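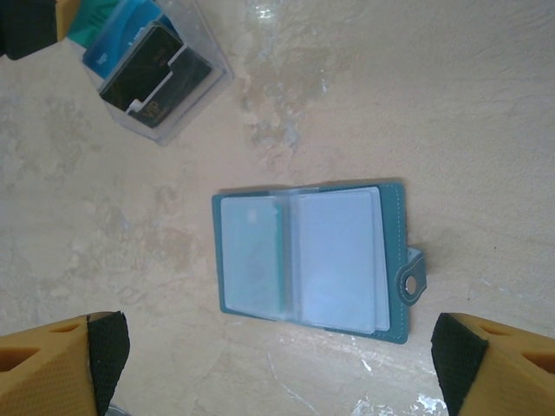 Nahuel Navarrete

Loyalty cards, keep or dump?
Posted 11th April in Money & Everyday

ok so doing the big wallet clear out. Got way too many store cards, half of them I never swipe. Already moved the lot into a card holder with the plastic sleeves and it still won't close nice when it's full.

Main question, are any of these worth carrying anymore. I shop at Yoon for groceries, Jonden for hardware stuff, plus a coffee place and a car wash. Logged into Yoon last night, 1,020 points sitting there. Felt rich. Checked the rewards page and it's good for four dollars off. FOUR. That's over a year of groceries.

Meanwhile the coffee punch card, cardboard, no login, gives me a free one after nine. Best deal in the whole pile.

So do I chuck the plastic and use the apps, chuck everything, or what?

pongsak_t

Keep Yoon, dump the rest. The points are garbage but the member prices aren't. Look at the shelf tags, two prices on nearly everything. You're paying extra on chicken and detergent without it. Points are a side thing.

Also you can just type your phone number at the register. No card needed. Been doing that for years.

Horațiu Nedelcu

Disagree. Member prices are just the old prices. They raised the shelf price and called the normal one a discount. I quit all of them and switched to the little market on the Flernerham side of the river, one price for everybody, my bill went down.

Plus every swipe is going into a file somewhere. Bought cat litter one time for my sister, got cat coupons for months. Don't own a cat.

pongsak_t

cool but he shops at Yoon. If the store has two prices and you're standing in it, pay the lower one. Doesn't matter how they got there.

Cat coupons are not going to hurt you

Horațiu Nedelcu

Never said hurt. Said I don't like it. Different thing.

yuzhen_yan

Worked customer service desk at a supermarket (not Yoon) for a while so two things.

Check expiration. A lot of programs wipe your points if the account sits idle, and they change the length of time whenever they want, it's in the terms. People would come up to the desk with a big balance from way back and it'd be gone. Nothing we could do from our screen, they had to call.

And if your card has worn out don't throw it before you write the number down. Sometimes the account is only tied to the number, old ones espcially. No email on it, no phone. Lose the card and that's it.

Nahuel Navarrete

oh that's a good one. The Jonden card is really old, no idea if there's an email on it. Going to check tonight.

Albane Guillot

Jonden person here (customer, I mean, too much of one lol). Their card is worth it only if you do paint or lumber. Receipts get stored on the account so returns are painless. I took back a faucet with no paper at all! The points part, meh. I got to 232 once and then they redid the program and everyone started from zero, still annoyed.

Gift cards are what I'd go through first though. Found one in a coat pocket last winter with most of the money still on it. Nobody in my house could remember who gave it to us. Balance number is usually on the back, call it or look it up, then spend it that same week or you'll forget all over again.

Quick one for anybody who knows.

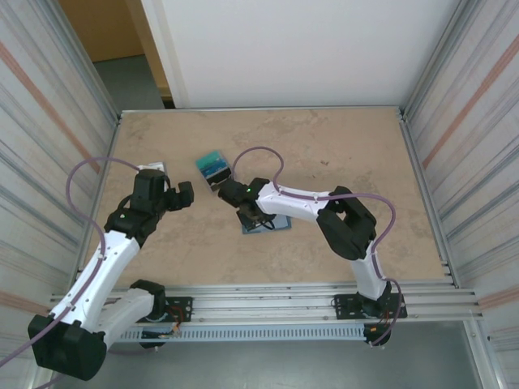 Can two people in one household put their points on the same Yoon account?

Most stores allow it if you both use the same phone number at checkout, but ask at the service desk before you merge two old accounts, the smaller balance can get dropped.

pongsak_t

^ what she said. My wife and I share a number. Only downside is the birthday coupon comes once, not twice.

Nahuel Navarrete

ok checked Jonden. No email on file, no phone, nothing. Just the number. Wrote it down and added my email through the site, took two tries, first time the page froze. Thanks Yuzhen, would've tossed that.

yuzhen_yan

glad it worked. Screenshot the confirmation too

Horațiu Nedelcu

Still say dump them. But at least use up what's there before you quit. Take the four dollars.

Albane Guillot

How's the app for the car wash one? Mine in Cledavcombe went app only and it logs me out every single time, standing there with a line of cars behind me. I'd take the plastic back in a heartbeat.

Nahuel Navarrete

haven't tried it. Car wash is still plastic, they scan it thru the window. Keeping that one then.

So the list right now: Yoon goes to phone number, Jonden stays in the glove box, punch card stays in the wallet, gift cards get spent. Gym card and the shoe store are out. Not sure on the pharmacy, anybody use theirs?

pongsak_t

Pharmacy, keep. The coupons print on the receipt and they're decent, just long as your arm.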